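Chapter 2
What Goes In, What Sits On

I wrote most of this chapter at my kitchen table in Larna, with a bowl of jar lids beside me and a lot of jars that none of the lids seemed to belong to. If you've ever gone through a cupboard looking for the right top for the leftover soup, you already know more about this topic than you think! We're going to take that bit of everyday fumbling and put some proper words to it: profile, clearance, orientation and rest.

In Chapter 1 we talked about shapes as if they were drawings on paper. Drawings are lovely and flat and they behave themselves. Now I want us to think about things you can pick up, which have a thickness and an underside and a habit of rolling off the bench.

Let's start with holes. A hole in a board has a profile, meaning the outline you'd get if you ran a pencil around the inside of it. A piece has a profile too, but it has more than one, depending on which way you look at it. Take a short round puck. From above it's a circle. From the side it's a rectangle (try it with a tin of tuna if you don't believe me). So when we say a piece "matches" a hole, we really ought to say which face we mean. Think about a circle, a square, an octagon and a cross, all cut through one slab, and ask yourself how many ways you could turn a round piece and still have it drop into the round hole.

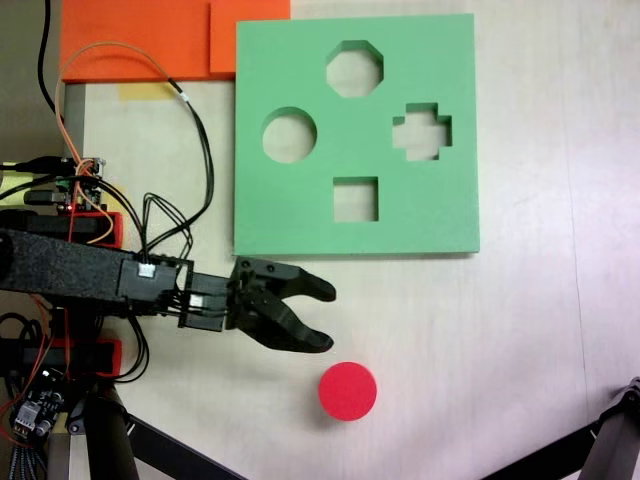

A reader of the first edition wrote in to say that I'd made the octagon sound harder than it is, and that any child of two will just keep twisting until something gives. Fair enough, and I've kept the remark because it gets us to orientation. A circle doesn't care how you twist it. A square comes back to itself every quarter turn, and so does a cross if its arms are all the same. A regular octagon comes back every eighth of a turn, so you're never very far from a position that works. Twisting until something gives is a perfectly good method, and in Section 2.3 we'll work out why it takes longer for some shapes than for others.

Then there's clearance, the little bit of room between piece and hole. Too much and the piece rattles. Too little and you're leaning on it with the heel of your hand and saying things you shouldn't in front of a class. Foam forgives you a fair bit here, timber much less so.

Not everything goes into something, of course. Plenty of what we do in a day is putting one thing on top of another, a mug on a shelf or a pot plant on a stool, and that's what I'm calling rest. The questions change a little. How wide is the base? How much of the surface under it is solid, and how much is slots or gaps? How close is it to the edge?
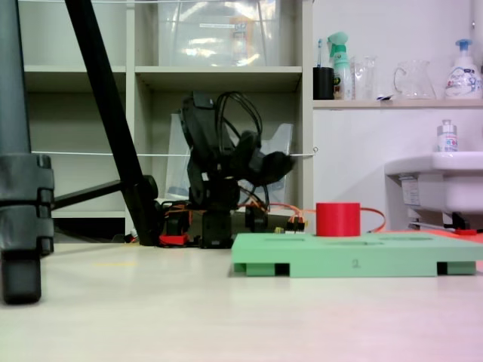
A cylinder standing on its flat end is quite a steady object as long as it's wide for its height. Tip it a bit and it settles back. Tip it further and over it goes, and there's a point in between that you can find with nothing fancier than a ruler and some patience. We'll do that in Activity 2.1, so please save a yoghurt tub, washed, with the label off. Bring a cushion as well if your floor is tiled.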